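**Sujet : Budget pinces à main pour la collecte - combien en prendre ?**

**nivaldo_lins**
On doit rendre la demande d'équipement pour le 6 février. Granstead nous propose un lot de 8 pinces instrumentées, avec licence logicielle et maintenance. L'idée est de faire enregistrer aux étudiants des gestes de rangement sur les bureaux des amphis : plier un chiffon, ramasser des feutres, déplacer une télécommande. Quelqu'un a déjà payé pour ce genre de lot ?

**A_Jaunzems**
Payé, oui. Rentabilisé, j'attends encore. Sur nos huit pinces, deux servaient vraiment, les autres dormaient dans l'armoire faute de gens formés. Prenez-en 2, faites un semestre, et redemandez ensuite.

**nivaldo_lins**
Le problème, c'est que le prix à l'unité grimpe beaucoup si on sort du lot.

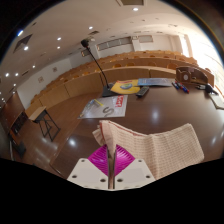
Et puis le tissu reste notre gros morceau. Les objets rigides, le labo d'à côté les a déjà en quantité, donc si on coupe dans le matériel je préfère garder les heures pour le pliage.

**frota.w**
« Le prix grimpe », c'est la phrase du commercial, ça. Demande un devis chez Clorau avant de signer quoi que ce soit. Et regarde la maintenance : 18 mois chez Granstead, mais les mors en sont exclus. Or c'est ce qui s'use.

**nazmiye_t**
Pas d'accord avec Agnese. Avec deux pinces, une en panne et vous perdez la moitié de la collecte. Chez nous le matériel a coûté moins cher que le tri des enregistrements - personne ne l'avait budgété, celui-là.

**A_Jaunzems**
@nazmiye_t Justement ! Plus de pinces, plus de tri. Il compte combien d'heures d'annotation, Nivaldo ?

**nivaldo_lins**
Une soixantaine… enfin, j'ai mis 60 dans le tableau, sans trop savoir.

**nazmiye_t**
Pour huit pinces ? Tu rigoles. Ça part dès la première semaine.

**frota.w**
Et le stockage, il est dans quelle ligne ?

**nivaldo_lins**
Dans aucune. Bon. Je demande le devis Clorau et une location jusqu'en mars chez Granstead, s'ils acceptent. Je reposte les montants quand je les ai.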